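Trakudow Laundry Basket, White, Perforated Plastic

Price: $71 for the set of two
Rated load and full measurements are on the label inside the rim
Sold by: Drokine Home
Page written by Leen Nasrallah

I've been selling baskets for long enough to have opinions about them, so bear with me! The Trakudow is the one I use at home and the one I keep talking people into when they come by the shop on a Saturday looking for something fancier.

It's white plastic with a lattice of holes on the sides and a slot cut out for your hand at the end. No lining to wash, no lid to lose, no wheels. I like that about it. My last one was a woven thing that snagged every pair of tights I owned (and a sweater from my sister, which I'm still sore about), so smooth plastic felt like a treat.

The size is the part I'd point to first. It sits on top of a low cabinet without hogging the floor, and that's how I'd set it up if you have the space. You fold standing up, you drop things in as you go, and your back doesn't complain later. I tried it on the floor for a week or so and went right back to the cabinet.

What goes in mine: T-shirts, towels, the soft stuff in a heap. I sort darks and brights before I fold, mostly out of habit. If you're the type who rolls everything, rolled tees stand up nicely along the long side and you can see what you've got through the holes.

A few things people write in to ask.

Does it stack? Yes, the two in the set nest when they're empty. Full ones shouldn't go on top of each other, the rims aren't made for it.

Will it fit on the Bjarnason cabinet? Yes, with room left over at the side for a stack of folded things. We carry the Bjarnason in honey and in white, and Svend Briem in our warehouse can tell you which finish is in before you drive over. Call before noon if you can.

Is it OK for damp things? I carry wet towels in mine all the time. Wipe it out after, the corners hold a little water.

How's it different from the Plenditz? The Plenditz is deeper and has two rope handles. Good for hauling to a laundromat, but I find I lose socks at the bottom of it. It's also $12 more, and the rope gets grubby.

Cleaning is warm water and dish soap. Please don't use the scratchy side of the sponge. I did, and mine has a dull patch on one end now that bugs me every time I pick it up.

We brought in 600 sets for December and we're down to nearly 200, so the next shipment may be a wait. Pickup is free. Shipping is flat rate in the lower 48, and returns are fine for 30 days as long as you still have the sleeve it came in (a photo of the receipt works too).
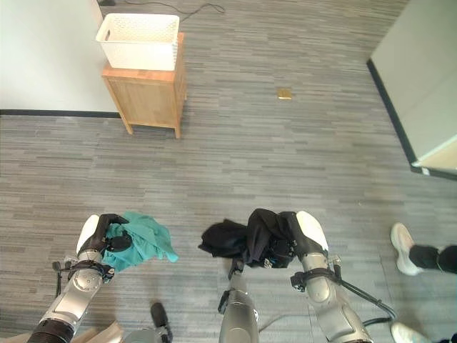
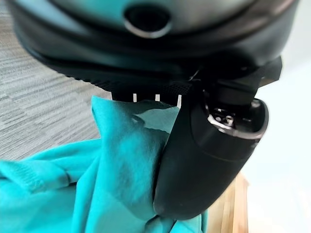

Reading time: 3 min

If you already have one of these and a handle slot has cracked, write to me with your order number and I'll swap the basket. We had a few from the first batch with a rough spot there, and I'd like to get them all replaced. Gray is coming in the spring, same size, same price. I've seen a sample and it's a warm gray, closer to oatmeal.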